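Software Engineer, Manipulation Control and Perception

Vorico -- Pliltthorpe
Full time, permanent
Start date: June, or sooner by agreement
Reference: 237

Vorico writes the control and perception software for robot arms that pick, sort and pack small goods. We do not build arms. Our customers buy them from the usual suppliers, and our software runs on a computer beside each one. The team is based in Pliltthorpe, with a second test site at Nevdale.

We are looking for an engineer to join the group that works on Nevdale, our motion and sensing stack (named after the site where it was first run). The group has four people at present and is responsible for everything between the camera driver and the joint commands.

The work

The main loop takes images from a small camera at the wrist, joint positions from the arm and the width of the gripper, and produces a short stretch of motion which is then checked and sent to the controller. The largest open problem is what the loop should do when the wrist turns quickly. During a fast turn the image smears, bright windows saturate the sensor, and the pose estimate falls behind the arm. At present the planner slows the whole motion down. This is safe but costs cycle time, and customers have noticed.

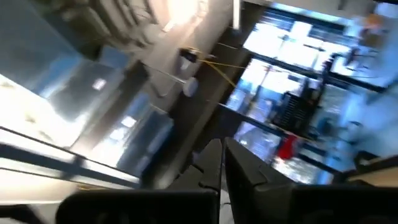 We want the estimator to give a usable measure of its own error in these stretches, and the planner to make use of it. Some of this exists as a branch that has been tested on recorded data only. The person appointed will take over that branch, finish it and bring it into the main release.

Other duties are:

Maintain the time alignment between camera and joint data, including the replay tool used to check it.
Extend the test set, which holds 900 recorded runs, and keep its labels consistent.
Write and review C++ for the control side and Python for the tooling.
Exposure control for the wrist camera. The existing code assumes even lighting and needs to be replaced.
Take a turn on the support rota, one week in six, between 08:00 and 17:00.

What we need from you

Sound C++ and the habit of testing it. Experience of state estimation on real sensor data, whether from arms, vehicles or aircraft. A working knowledge of rigid body transforms and camera calibration. You should be able to read a log of joint torques and say what the arm was doing.

A degree is not required. If you have one, tell us what you built during it.

Useful but not necessary: real-time Linux, learned visual odometry, collision checking, or time spent maintaining a build system that other people depend on.

The post is not a research post. Publication is allowed, subject to a check by the customer concerned, but time is not set aside for it.

Tools and working arrangements

The code is built with CMake and runs on Linux. Planned motions are stored in our own format, MacRitchie, which has a written specification and a viewer. Each change is run against the recorded set overnight, and a change that touches the controller is also run on an arm before release.

Three days a week on site are expected, as much of the work cannot be done without the hardware. The remaining days may be worked from home. Travel to the Nevdale site is needed once or twice a month and is paid for, as are overnight stays.

There is a training allowance of £400 a year for books and courses. Conference travel is agreed separately.

How to apply

Send a CV and a covering letter of no more than one page, quoting reference 237. Please include a link to, or a short account of, one piece of software you have maintained for longer than a year -- we are interested in what went wrong with it and how you found out.

Selected applicants will be asked to a one-hour call, followed by half a day on site. The site visit includes a debugging task on a recorded run, using your own editor if you wish. There is no take-home exercise.

Applicants must have the right to work in the UK. We are unable to sponsor visas for this post. Agencies should not reply.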